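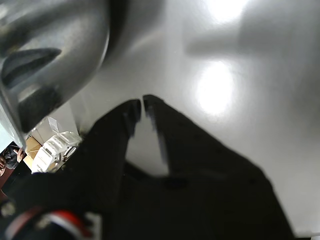

Unetthorpe library to stay open till 8 p.m. through March

UNETTHORPE – The public library on Gourlay Street is keeping its doors open two hours later on weeknights, starting now and running through the end of March. New closing time is 8 p.m. Weekend hours stay the same.

The change comes after a petition that went around town over the winter. It picked up 700 signatures, mostly from parents and from people on day shift at the Jivuvmont bottling plant, who get off work right when the library used to lock up.

"I'd pull into the parking lot and watch the lights go off," said Zixuan Yao, who started the petition at her kitchen table and left copies at the laundromat, the feed store and both gas stations. "My son has a history project due every other week, it feels like. We needed a table and a printer. That was the whole idea."

Town council voted the money through last month. No new taxes. The extra pay for evening staff comes out of what was left over from the roof repair, which came in under budget. One council member voted no, saying the town should have waited for the summer numbers before spending anything.

What's open in the evening: the main reading room, the children's corner, the computers, the printers. Local history room still closes at 5, and you still need to ask at the desk for the key. Printing stays at 20 cents a page for black and white. Color costs more – check the sign by the machine.

The front desk will be staffed until closing but the phones switch over to the answering machine at 6. If you want a book held, call before then or use the online catalog. Returns can go in the slot by the side door any time, day or night. Please dont leave bags of donated books out there, they get rained on.

Homework help is back too. High school students who want to tutor can sign up at the desk, and they do get service hours for it. Math is where the need is, the library says. Reading help for younger kids runs in the children's corner from 6 to 7, no sign-up, but a parent or another adult has to stay in the building.

Also moving to the evening: the knitting group, the Spanish conversation table and the tax form night, which was always packed at its old afternoon slot. Tax forms are on the rack inside the front entrance. Staff can hand you forms and show you where the instructions are. They can't tell you what to put on them.

Parking. The lot behind the building is shared with the Zinetus dental office, and the dentist's side is marked off until 6. After that it's open to everybody. Street parking out front is free but there is a hydrant, and yes, the police have been writing tickets. The back walkway got a new light in the fall so it should be easier getting to your car.

Bus riders, note that the last eastbound bus leaves the Gourlay Street stop at 7:40, before the library closes. Yao said she has asked the transit office about a later run and hasn't heard back yet. The office did not return a call in time for this story.

The library will look at door counts and computer log-ins at the end of March and take them to council, which will decide if the late hours go on into spring. Staff would rather see people use the place than write letters about it, but there is a comment box next to the checkout desk and somebody does read the cards.

"Come in, sit down, stay till they kick you out," Yao said. "Thats how we keep it."

Snow days: if the schools close early, so does the library. Check the recording on the main number after 3 p.m.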